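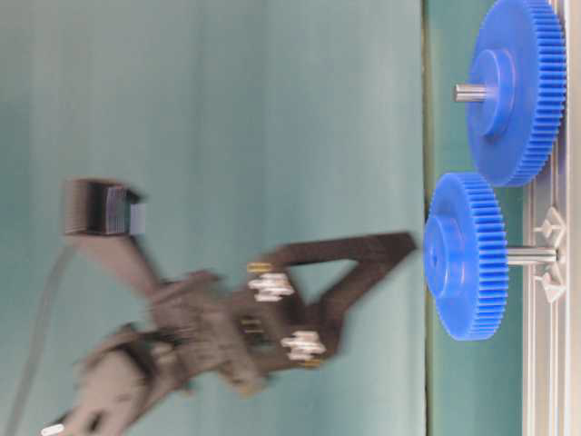
Blue spur gears, plastic.

February 21, 2024

Bobbin winder again. Slipped under load this morning while filling for the grey scarf warp, same fault as in August. Took the cover off the Vosaneck and marked the shaft and the pinion with a paint pen, one line across both. Wound 300 turns of waste cotton. The two halves of the line had moved apart by a few degrees. So the pinion creeps on its shaft under load and the teeth are not to blame, although I have been blaming the teeth for months.

The pinion is plastic, pressed on to a plain steel shaft with no flat and no key. Press fits of this sort loosen with time. The plastic relaxes, the grip falls, and the first sign is a winder that stalls on the last layers, where the bobbin is fattest and the pull of the yarn has the most leverage. All of that agrees with what I see. An empty bobbin fills without trouble. 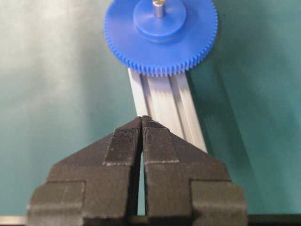 Photo: Mizanur Debnath

Options as they stand:

Glue. Quick, but most glues hold badly on this kind of plastic, and it would have to be cut off if it failed.

Cross pin. Needs a small hole drilled through hub and shaft together. The hub on mine is thin and I do not trust it not to split.

Flat and grub screw. File a flat on the shaft, tap the hub. Threads in plastic strip, so a brass insert would be wanted too.

New pinion in brass. Beltrán lists one with 20 teeth in what looks like the right tooth size, but the bore is larger than my shaft and it would need a sleeve.

Read for an hour on mixed materials. The usual advice is to pair a metal pinion with a plastic wheel. The pinion turns more often for the same work and takes more wear on each tooth, and the metal carries some of the heat away. Running plastic on plastic is quieter. It will also do for light loads if both are clean and the centre distance is correct. Mine is a little tight. I can feel it at one point in every turn of the large wheel, which suggests the wheel is not quite round, or is not quite true on its shaft.

Wiped out the old grease. It had picked up lint and gone stiff. Lint is the real enemy in a winder. The Trekton grease in the drawer has no note on the tube about plastics, so I left it there and ran the teeth dry for the test. Must find out which greases are safe before closing the cover.

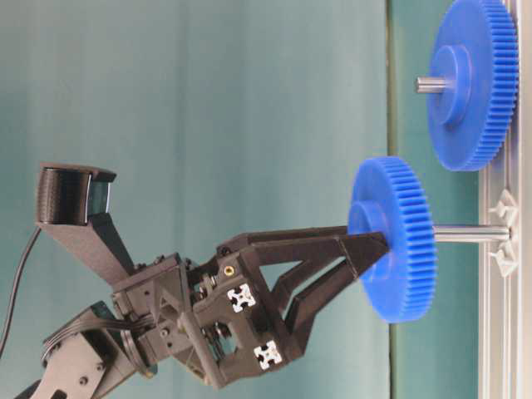 Shahnaz Navaratnam wrote back at lunch to say that she would leave the gears alone and look at the brake first, as a dragging spool on the supply side puts all its load through the pinion. Hers was set far too hard when she got it. Slacken it until the yarn just fails to loop when you stop, she says, then tighten by a hair.

Did as told. The brake felt had been screwed well down, presumably by me. Slackened it in stages and wound another 300 turns with a fresh paint line. Much less creep, though still some. The bobbin came out softer at the ends than I like, and soft ends slough off in the shuttle, so there is a limit to how far this can go.

Put a small ring of paper under the bearing block to open the centre distance. The tight spot is still there but lighter. Backlash now just felt with a finger on the wheel.

Wove four bobbins' worth before tea. Beat was uneven for the first few inches and then settled. The Galeck wool is hairier than the sample card suggested and catches in the reed when the shed is narrow. Raised the breast beam tie a notch. Edges acceptable on the left, drawing in on the right. 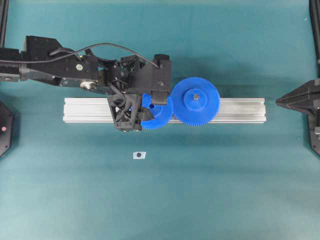

Gears side by side on the aluminium rail.

To do: measure the shaft properly, with the micrometer and not the sliding gauge. Ask Beltrán whether they will bore to size. Order felt for the brake, the old piece is glazed. Write the brake setting inside the cover in pencil.

Cover left off overnight with a cloth over the works.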